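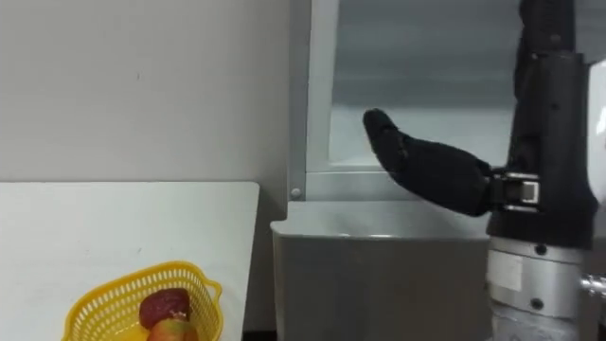
Hand in front of the glass panel, fingers curled, no object held.

Recovering From an Arm Tracking Fault During a Refrigerator Loading Task
Geltier Robotics Laboratory, Operating Procedures
Last revised August 24, 2021

Scope
This procedure applies to all humanoid units run under the Nustance controller at the Billen kitchen station. It covers fault 137 (arm tracking error), in which the measured position of an arm joint no longer agrees with the commanded position and the controller holds the arm where it is. It does not cover hand faults or loss of balance.

Before you begin
Two trained people are required. One remains at the emergency stop for the entire procedure, and the other works at the robot. Tie back long hair and remove lanyards. Do not reach between the arm and the refrigerator until step 4 is complete.

Step 1. Pause the task from the operator console. Do not press Resume, even if the fault message clears without action. In August, the arm on one of our units moved again when the task was resumed with a snagged cable, and a wrist bracket was bent.

Step 2. Save the joint log. The controller keeps only the last 149 seconds, and the log is overwritten after a restart.

Step 3. Look at the cables before touching the arm. 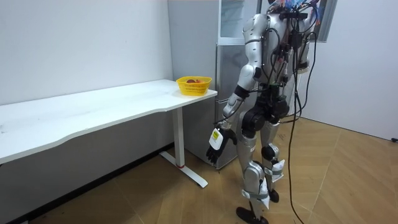 Cable drag is the most frequent cause of fault 137 and should be ruled out first. Start at the upper back and follow the bundle down to the floor. Pay particular attention to an arm that is raised and bent with its segments in among the hanging cables, as a strand caught there can load the shoulder and elbow at once. Check the strands along the floor as well, and confirm that no foot is standing on one. Record what you find before freeing anything.

Step 4. Support the forearm with both hands and ask your partner to switch off arm power. The arm will become heavy at once. Lower it slowly to the robot's side, away from the desk and the refrigerator.

Step 5. Free any caught cable by hand. Do not pull on the connectors. If the outer jacket is cut or flattened, tag the unit out of service and stop here.

Step 6. Wait 40 seconds, restore arm power, and run the slow joint check from the console. The check passes if no joint draws over 89 percent of its rated current.

Step 7. Return both arms to the home position and restart the task from its first stage. A task may not be restarted partway through.

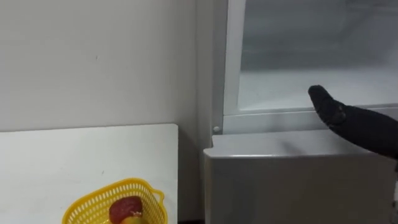
May the arm be moved by hand while arm power is still on?
The arm must not be moved by hand while powered. The controller will resist the movement and may drive the joint back without warning.

Reporting
File a fault report before the end of the shift and attach the joint log saved in step 2. Send reports on the arms and cabling to Manuela Grasso and reports on the controller to Tarık Eren. A unit that shows fault 137 twice in one shift must remain off until one of them has released it in writing.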